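Edwood Reading Project: progress report to the Hullomberg Fund
11 July 2024
Prepared by Ngozi Omoregie, project lead

Summary

The grant pays for one-to-one reading help for adults in Edwood and for the loan of books to take home. We have 141 learners on the register. Most come once a week and stay for an hour. The move out of the old library annexe is finished and all sessions now run from the Annamalai office.
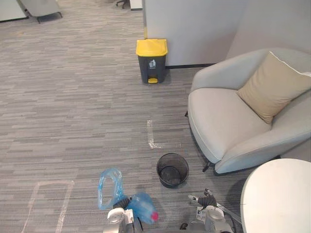

The armchair and yellow-lidded bin at the Annamalai office.

Sessions

Chibuzor Olatunji took over the timetable from Danjuma Eze in the spring. He has put the beginners in the mornings, which suits people on late shifts, and kept the evenings for those working towards the entry certificate. The evening group is full and has a waiting list of 5. We would like to open a second one but need another trained tutor first.

Attendance fell during the school holidays, as it did last year. Two learners who stopped coming have said they will return in November, when their farm work ends.

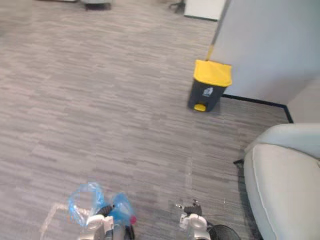
We also changed how we record progress. Tutors used to write a page after each session, and the notes were hard to compare. They now fill in a short sheet with the learner at the end of the hour. Valtteri Kokkonen designed the sheet and is still making small changes to the spelling section.

Book loans

Learners borrowed 2757 books in the period. Short crime novels and cookery books go out most. The loan records were moved to Flivow in the spring and the old card index has been kept as a backup. Some large-print titles are overdue and we have written to the borrowers.
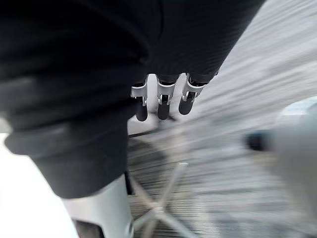 Spending

We have spent £2000 on new stock, as agreed in the grant letter. Tutor travel is under budget. Printing is over, mainly due to the new sheets, and we ask to move money from travel to cover it.
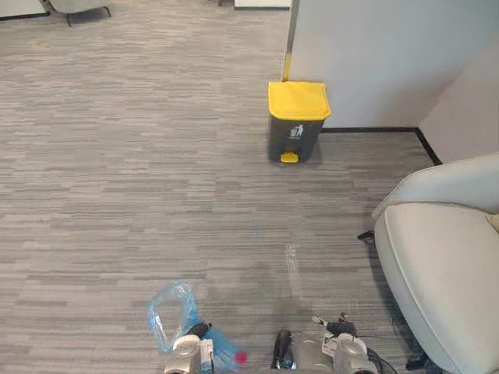 Next steps

Onyekachi Osagie will run the tutor training course in the autumn. The second evening group will open once a tutor has passed it.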